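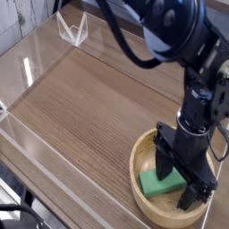
PLAKANCE, March

4. How residents learned that they had to leave

4.1 Setting and households

We come now to the part of the study that took us longest and that we enjoyed the most, namely the accounts residents gave us of the night they were asked to leave their apartments. The earlier sections dealt with the fire itself, which began in a basement storage room in the Zurketari housing estate and filled two of the stairwells with smoke, and with the way the emergency services divided up the work. In this section we stay with the people upstairs. Most of them never saw a flame, and many were asleep when the first engine arrived a little after three in the morning.

The estate is made up of long five-story blocks joined end to end, so that a person standing in the courtyard sees what looks like one very long building with many front doors. The doors matter a good deal for what follows. Each one opens onto its own stairwell, and there is no way to get from one stairwell to the next except through the basement or by going outside. A family on the fourth floor may share a bedroom wall with neighbors they have never met, because those neighbors use another door. When residents said "our building," they nearly always meant their own stairwell, and we learned fairly early (after some confused first conversations, for which we thank everyone for their patience) to ask which door they had in mind.

We sent a paper questionnaire to all 1,204 households on the estate, with a stamped envelope and a short letter in the languages most often spoken there. In the end 682 came back. A few of these had been left blank after the first page, or had clearly been filled in by someone who was away that night, and once they were set aside we had 675 to work with. We also sat down with residents from 20 households for longer talks, usually at the kitchen table and usually with more coffee than was wise. Those talks were recorded where people agreed to it and written up the same evening where they did not.

4.2 The first sign

The questionnaire asked, in an open box, "What was the first thing that told you something was wrong?" We had expected most people to write about the alarm. The estate had been fitted with linked stairwell alarms by Karppinen, the firm that manages the blocks, and the alarms did sound. What people wrote about most, though, was other people: a neighbor knocking, a child coming into the bedroom, feet on the stairs, somebody calling a name in the courtyard. The alarm appears in many of the same answers, but it tends to come second, as the thing that made sense once the knocking had started.

It would be easy to take this as a complaint about the equipment, and we would ask readers to be careful there. Several residents told us plainly that the alarm was loud enough. Their trouble was that they had heard it before. During the previous winter it had gone off a number of times when painters were working in the halls, and people had grown used to waiting a minute or two to see whether it would stop. One older resident described lying in bed with her slippers already on, listening for whether the people above her were moving. They were, so she got up. When we later spoke to the couple above her, they said they had been listening for the family across the landing. There is a whole chain of listening in these buildings at night, and it was one of the most touching things we came across — people who hardly speak in the elevator lobby know one another's footsteps very well.

Text messages played a smaller part than we had thought. The city's warning message was sent out through the Hestora service, and those who were signed up for it did receive it, but by the time they looked at their phones most were standing outside in their coats. A handful said the message was still useful to them, as it told them where the buses would be waiting. We return to this in Section 5, where the question of timing gets a fuller treatment.

4.3 Deciding what to take

Almost everyone we talked with remembered a short stretch of time, somewhere between getting up and opening the front door, that they spent gathering things. The printed advice on the back of each apartment door says to take nothing. People knew that advice, and some could recite it. They took their keys anyway, along with medicine, a phone, a cat, a school bag with the homework in it. A father of three told us that he had gone back for the youngest child's blanket and would do so again, as an hour in the cold with a crying toddler seemed to him a worse prospect than half a minute in a hallway that was still clear.

We do not think it is our place to scold anybody for this, and the fire officers we spoke with were gentler on the point than their leaflets are. What they would like, they told us, is for the things people are sure to reach for anyway to be kept near the door. A hook, a shelf or a bag will do. This struck us as a kind and practical way of looking at it, and it fits well with what the residents said about their own habits. Those who already kept their keys and medicine by the door described a calm departure. Those who had to hunt for them tended to remember the hunt better than anything else about the night, down to which drawer they had opened first.

There is an important limit to these accounts. They were gathered some weeks after the event, when people had told the story many times over to relatives and coworkers, and stories get smoother with telling. We tried to make up for this by asking about small, dull details (which light was on, which shoes, which hand held the rail), and by comparing answers inside the same household when two adults were willing to be interviewed apart. The order of events mostly held up. The lengths of time did not, and we therefore make no use of them.

4.4 Waiting outside

Once outside, residents gathered by stairwell. They had not been told to, and there was no marked assembly point that anyone could name, but group after group ended up on the patch of pavement opposite its own front door. This turned out to be helpful for the crews, who could ask each cluster who was missing and get a quick answer. It was less helpful for households at the ends of the blocks, whose usual patch lay in the path of the smoke. They moved twice, and during the second move several people lost sight of one another. Nearly all of the real fear that came up in our talks belongs to those few minutes, and very little of it to the stairs.

We would therefore suggest that any future plan for the estate begin with the front doors and the groups that already form around them. A single meeting point at the far end of the parking lot looks tidy on a map, but the people we met would have to walk past their neighbors to reach it, and we doubt that many would.

Figure 4. Robotic arm with its gripper holding a green rectangular block just above a wooden tabletop; a round wooden bowl stands to the left of the gripper.

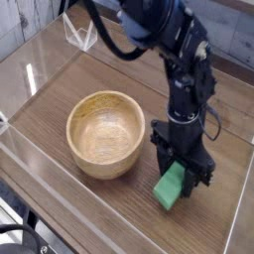

4.5 Going back in

Return was allowed stairwell by stairwell from mid-morning. Residents of the two smoke-filled stairwells were put up elsewhere for longer, some with family and some in rooms arranged by the city, and their answers are naturally of a different kind. They write about smell, about washing curtains, about not quite trusting the basement door. In the other stairwells people mainly recalled being tired and rather cheerful, and a surprising number mentioned breakfast. Doors were left open, and bread and eggs went up and down the stairs between apartments that had not exchanged a word before.

Whether any of that friendliness lasted is something the questionnaire cannot tell us. Some of those we interviewed had since traded phone numbers with the people on their landing, and one stairwell had put up a handwritten list beside the mailboxes with the names of those who might need a hand on the stairs. Others said things had gone back to nodding. The second round of interviews, described in Section 6, takes up the question again with the same households.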